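Teaching the Arm to Sort Blocks by Remote Control, Part 2: Recording Good Demonstrations

In the first part of this guide we assembled the leader arm and the follower arm and we calibrated both. Now we will record the demonstrations. I use the Skakulix recorder, version 4, but the steps are almost the same in other programs. If your follower arm still shakes when it holds a position, please go back to the calibration page first. It is not possible to repair a bad calibration with more data.

The task is simple. A small block lies in a metal tray, and the arm must pick it up and put it on the dish which has the same color on its rim. I have one dish with a red rim and one with a blue rim. You guide the leader arm with your hand, and the follower arm repeats your movement at the tray.

What you need

A leader arm and a follower arm, both calibrated
One shallow tray
Two dishes with different rim colors
Small blocks in the same two colors
Tape for marking positions on the table
Two cameras on fixed stands
A free disk with enough space (my full set in Truvholm needed more than I had expected, so check this before you begin)

Step 1. Fix the positions

Put the tray where the follower can reach all four corners without stretching completely. Place the dishes next to it and mark everything with tape on the table. Somebody will push the table sooner or later, and with the marks you can put each thing back in one minute. The dishes stay in the same place during the whole first set. Only the block changes its position.

Step 2. Check the cameras

Open the preview and move the follower slowly over the tray. The block must stay visible in at least one camera during the whole movement. The upper part of the arm easily hides a corner of the tray, so test each corner one time. Lock the exposure by hand. With automatic exposure, a shiny tray makes the picture brighter and darker while the arm moves.

Step 3. Make practice runs without recording

Do eight runs and throw them away. Your hand needs this time to learn the small delay between the two arms. Come down to the block from above, stop for a short moment, close the gripper, and only then lift. If you close while you are still going down, the finger can push the block against the wall of the tray.

The red block at the tray:
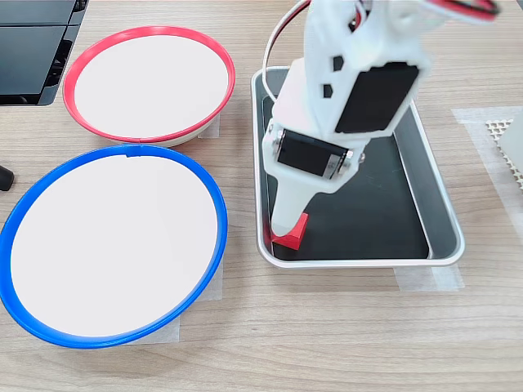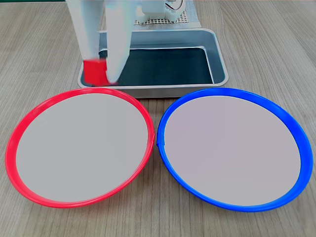 How many demonstrations do I need before the first training?
Start with 50 good ones for each color. This is enough to see if the robot has understood the general movement, and you can add more recordings later for the positions where it fails.

Step 4. Record the episodes

Press the foot pedal to start, do the movement, bring the arm back to its rest position and press again. Keep the same speed from the first episode to the last. I made the mistake to become faster when I was tired, and the trained arm was then slow in some moments and in a hurry in others.

Change the block position after every episode. Use the corners too, not only the middle. Corners are harder to grip, and the robot must see how you solve it. When you miss the block and pick it up at the second try, you may keep the episode. When you drop it outside the tray, delete the episode.

Step 5. Review and name the files

Play every episode one time at double speed. Look for jumps in the joint values and for missing pictures. Skakulix writes a warning when two cameras are out of time with each other, but it does not stop the recording, so you must read the log. I name the folders with the block color and the session number, for example red_04. Later you will be thankful for it.

Step 6. Start the training

Copy the folders to the training computer and choose the policy file from the Huaranga package. Save a checkpoint every 2,000 steps. Test the early ones also on the real arm, with your hand close to the stop button. On my machine the first useful result came after roughly a night of training.

If the arm goes to the correct place but closes the gripper too early, record more episodes with a longer stop above the block. If it always chooses the same dish, compare the number of episodes for each color.

Part 3 is about evaluation and explains the score sheet.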